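Workshop Tips for Robot Club Season
Loltenwood Robotics Club – Tips Page

These are the tips we give to new members and to parents who ask how they can help at home. Most of them came from students. Margus Jaunzems wrote down the first batch and Nam-gil Bang has been adding to it each October when the new group starts. If you have one that works, send it in and we will put it up.

Simulate before you build

Our members spend the first part of the season working in simulation. A virtual arm can be driven into a virtual table all afternoon and you only have to press reset. Keep a copy of the last scene that worked before you change anything, and give it a name that says what it does. "Tabletop pick, small objects" is a good name. "New final 3" is not.

Put things on the virtual table that differ in shape. Long thin items, flat items and items with an odd outline all ask for a different approach from the gripper. A row of identical cubes is fine for the first evening, but students who train only on cubes have a hard time when the Prerent challenge list comes out.

Check the scale of every object when you import it. A model made in inches and loaded as centimeters will look wrong, and a model that is only a little off will look right and waste your evening. Place a familiar item next to it and compare.

Look at the scene from more than one viewpoint before you run it. An object that seems to be between the fingers from one side may be well behind them from the other.
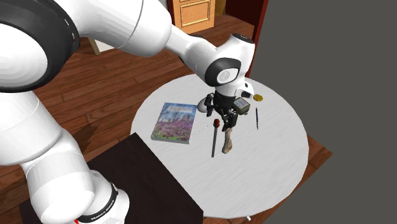
Turn on shadows if your computer can handle them. They make it much easier to judge how high the gripper is over the table. On older laptops, turn them off while you edit and back on when you test.

Write down the starting pose of the arm. Students forget this one more than any other. If the arm begins somewhere different on each run, you can't compare the runs. We use a plain notebook with one line per run: starting pose, object, what was changed, result.

Change one setting at a time. If you change the grip force and the approach speed together and the grasp gets better, you still have to go back and find out which one did it.

Sorting small parts

Muffin tins work well for screws and spacers during a build. For storage, use jars with lids, and tape one sample of the part to the outside. Labels wear off, but the sample stays readable.

A magnetic strip from the kitchen aisle will hold drivers and hex keys. Mount it at the back of the bench, away from motors with encoders and anything with a compass sensor in it.

Line the bench with an old bath towel when you take a gripper apart. Dropped screws stay where they land. Wash the towel by itself afterward, and shake it outside first.

Wires and batteries

Cut all your wires a little long for the first assembly. Move every joint through its full range by hand with the power off, then trim. A wire that fits with the arm folded will often pull tight when the arm reaches out.

Bread bag clips make good cable tags. Write on them with a permanent marker and let it dry before you handle them.

Charge batteries on a hard surface where somebody can see them, and never overnight. At home, a ceramic floor tile on a clear counter is better than a carpet or a couch. If a pack is swollen, stop using it and tell one of the coaches.

Cleaning up

Wipe rubber gripper pads with a damp cloth and a drop of dish soap, then dry them completely. Don't use furniture polish anywhere near them. One team lost a morning at the Rimar meet to pads that had been wiped with the wrong rag.

For table tops, use plain water with a little vinegar on laminate only. Bare wood gets a dry brush. Sticky tape residue comes off with cooking oil left on for a few minutes, followed by soap.

Vacuum metal filings with a sock stretched over the hose if you think there may be a part in the pile. Go over the same spot again without the sock.

Before a competition

Pack the night before from a written list – and pack the list too. Ours has 22 lines, and the last one is the power strip. Bring a spare USB cable of each kind and a copy of the code on a drive that isn't attached to the laptop.

Keep receipts in one envelope from the start of the season. Last year the whole program cost us 1,345 dollars, and 200 of that was small hardware we could have bought in one order if we had kept better track of what was in the jars.

Feed people before the first round. Sandwiches cut in half, fruit that doesn't need peeling and water with screw caps. Nothing with powdered coating, as it gets on the keyboards.

The Tennant room is open for practice until 8:30 p.m. through the end of the season. Bring your notebook, and sign out any tools you take home. We are still missing 3 hex keys and the good wire stripper – please check your bags.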